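Switching an old dog to a new food

Posted 9th April

Print this post | E-mail this post

Our dog Matheson is 12 and has eaten the same dry food since she was a pup. In September the feed store stopped carrying it. They said the company had changed hands and the old recipe was gone. I bought the last 2 bags on the shelf and started reading labels, which I had never done before.

She is a beagle mix with a touchy stomach. When she was younger she could eat a stick of butter off the counter and be fine by supper. Now half a slice of cheese will have me up at three in the morning with the back door open. So I was not going to dump a new food in her bowl and hope.

The vet's office gave me a one-page sheet. It said to take a week, starting with one part new food to three parts old, then half and half, then three to one. I took closer to three weeks. She is an old dog and we had the two bags, so there was no hurry.

The first food I tried was Trorkine, the senior one with rice. She ate it, but she scratched at her ears the whole time and the fur under her chin got thin. I stopped after nine days. Her ears settled down once she was back on the old stuff, so I gave the rest of the bag to my neighbor, whose dog eats anything.

The second was Drulla. It is a smaller kibble and smells strongly of fish -- my husband made me move the bin out to the mudroom. She took to it right away. Her stomach was loose for two days at the halfway point, so I went back a step and stayed there for four more days. After that there was no trouble.
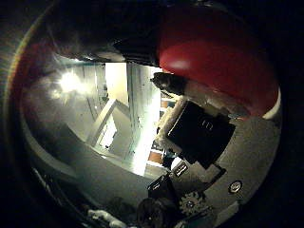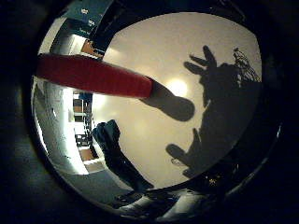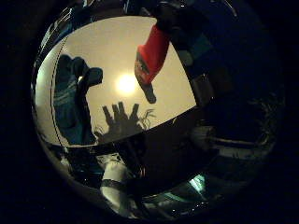
What I feed her now

She gets one scoop in the morning and a little less than that at night, with warm water poured over it. The water helps because she is missing some back teeth. I let it sit while I make coffee. If she walks away from the bowl I pick it up and try again at noon. I don't add gravy or chicken anymore. I did that for a while and she learned to hold out for it.

She had gotten heavy over the last couple of years. The vet wanted her at about 600 calories a day and I had been giving her a good deal more, mostly in treats. I switched to green beans for treats. She was insulted for a week and then she forgot there had ever been anything else.

I also bought a raised stand made by Stestar. It is fine. The bowls rattle, and I put a folded dish towel under them to stop it. I can't say she needed it, but she doesn't spread her front feet out to eat the way she did before.

She still sleeps most of the day and she still barks at the mail truck. Her coat is a bit shinier, or I am looking at it more. She goes back in for blood work next month and I'll post what they tell us about her kidneys.

Shared 12 times | 3 comments

Comments

Same thing happened with our old shepherd's food. We had to go a lot slower than the bag said too.

Does the fish smell get on her breath? Mine sleeps on my pillow.

Reply from the author: Yes, it does. She sleeps on the rug.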